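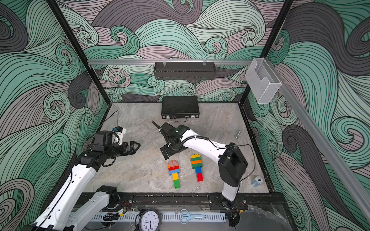
Vagas abertas no Parque Javari: operação de atrações, personagens e atendimento de fila
Ref. 1031
Publicado em 24 Feb 2026

Gente, abrimos de novo. Quem mandou currículo em novembro pode mandar outra vez, trocamos de sistema e muita coisa ficou pra trás. Desculpa o transtorno.

O parque está contratando para a área nova, a Vila Dalness, e também para repor equipe nas áreas antigas (Porto, Serraria e Praça do Coreto). Contratação CLT, direto pelo parque. A seleção é feita pela Naidu, que cuida do nosso RH, então os e-mails chegam em nome deles. Não é golpe. Olhem a caixa de spam.

VAGAS

Operador(a) de atração
Embarque e desembarque, conferência de trava e cinto, medição de altura na entrada, anúncios no microfone, abertura e fechamento do brinquedo. Começa sempre em brinquedo infantil, depois vai para os maiores conforme a habilitação interna. Montanha-russa só depois do segundo módulo, não adianta pedir antes.
Precisa: 18 anos completos, ensino médio completo, conseguir ficar em pé o turno quase todo. Experiência não exigida.

Atendente de fila e acesso
Orientar o público, organizar fila comum e fila preferencial, informar tempo de espera, acompanhar visitante com mobilidade reduzida até o embarque. É a vaga em que mais se fala com gente. Tem criança chorando, tem pai que jura que o filho cresceu desde a entrada do parque. Paciência.
Precisa: 18 anos, ensino médio (pode estar cursando). Inglês ou espanhol básico ajuda. Libras ajuda muito, e tem adicional.

Artista de personagem (com e sem máscara)
Encontros com o público, desfile da tarde, aparições no restaurante da Vila. Para personagem com máscara pedimos altura entre 1,50 e 1,65 m ou acima de 1,80 m, por causa dos trajes que já existem. Sem máscara não tem altura, tem audição com texto e um pouco de movimento. DRT não é obrigatorio.
Importante: traje de máscara é quente. Escala com pausas curtas e frequentes, sempre com acompanhante do lado. Quem tem problema de pressão ou labirintite, avise antes da audição por favor.

Acompanhante de personagem
Anda junto com o artista, cuida do tempo de cada encontro, organiza quem vai tirar foto, leva o artista pro descanso na hora certa. Boa porta de entrada pra quem quer trabalhar com espetáculo mas não quer palco.

Auxiliar de cenografia (turno da noite)
Apenas 2 vagas. Retoque de pintura, troca de lâmpada cenográfica, placas, barris, flores artificiais, tudo que o público encosta e descasca. Trabalho com o parque fechado. Precisa ter mexido com pintura, marcenaria ou adereço, e mandar fotos de coisas que já fez. Pode ser foto de celular. Parede de casa da tia vale, fantasia de carnaval vale.

JORNADA E ESCALA

Escala 5x2 em todas as vagas de dia. Folga em fim de semana existe mas é rodízio, uma por mês em geral, e nas férias escolares aperta. Feriado trabalhado é pago ou compensado conforme a convenção. Quem precisa de todo domingo livre, melhor nem se inscrever pra operação, a gente não vai conseguir cumprir.
Cenografia: entrada depois do fechamento, adicional noturno na folha.
A escala sai com 11 dias de antecedência. Troca entre colegas é permitida, desde que a liderança aprove pelo aplicativo. Combinar só no grupo de mensagem não conta.

O QUE OFERECEMOS

- salário conforme a função (a faixa vai no e-mail de convocação, antes da entrevista, para ninguém vir à toa)
- vale-alimentação de R$ 487 por mês
- refeição no refeitório da equipe, sem desconto
- fretado saindo do terminal de Livstead e da rodoviária, ida e volta. Quem mora fora da rota recebe vale-transporte
- plano de saúde após a experiência, dependentes com desconto em folha
- ingressos de cortesia pra família (tem datas bloqueadas, julho principalmente)
- uniforme completo, lavado pelo parque. Calçado também, informe a numeração certa no formulário!!

COMO FUNCIONA A SELEÇÃO

1. Inscrição na página Trabalhe Conosco, usando a referência 1031. Um formulário por pessoa. Se quiser concorrer a mais de uma vaga marca primeira e segunda opção no mesmo formulário.
2. Triagem pela Naidu. Resposta por e-mail, tanto pra sim quanto pra não.
3. Conversa em grupo no auditório do parque, entrada pela portaria de serviço (não é a bilheteria, toda vez alguém vai parar na bilheteria). Artistas vão direto para audição.
4. Entrevista individual com a liderança da área.
5. Exame admissional e documentos.
6. Treinamento, remunerado desde o primeiro dia. Parte em sala e parte no brinquedo, sem público.

Para a audição: roupa confortável, tênis, água. Texto a gente entrega na hora. Não precisa vir fantasiado.

DOCUMENTOS (só depois da aprovação, não mandem antes)

RG, CPF, carteira de trabalho digital, comprovante de residência, comprovante de escolaridade, dados bancários. Certidão dos filhos, se tiver. Para homens, reservista.

PERGUNTAS QUE SEMPRE CHEGAM

Tatuagem e piercing: tatuagem liberada, exceto para alguns personagens sem máscara. Piercing em operação de atração tem que sair durante o turno, norma de segurança.

Cabelo colorido: pode. Comprido fica preso na operação.

Tenho medo de altura: diga na entrevista. Tem bastante brinquedo baixo, e fila não sobe em lugar nenhum. Evacuação de montanha-russa é só com equipe habilitada.

Já trabalhei no parque e saí, posso voltar? Pode, mas passa pela seleção igual. Coloca o período anterior no formulário, agiliza.

Pessoa com deficiência: todas as vagas abertas, sem exceção. Se precisar de intérprete, rampa ou horário diferente para a entrevista, escreve no campo de observações que a gente organiza.

Primeiro emprego: sim, sim, sim. Currículo de uma página, pode pôr trabalho voluntário, quermesse, grêmio, o que tiver.

Não recebemos currículo em papel na portaria. Também não pedimos pagamento de curso, exame ou uniforme, em nenhuma etapa. Se alguém pedir dinheiro em nome do Javari ou da Naidu, não pague e avise a gente pelo formulário de contato.

As inscrições ficam abertas até preencher. Cenografia e acompanhante costumam fechar primero. Dúvidas pelo mesmo formulário de contato, assunto "Vagas 1031", por telefone a bilheteria não tem essa informação.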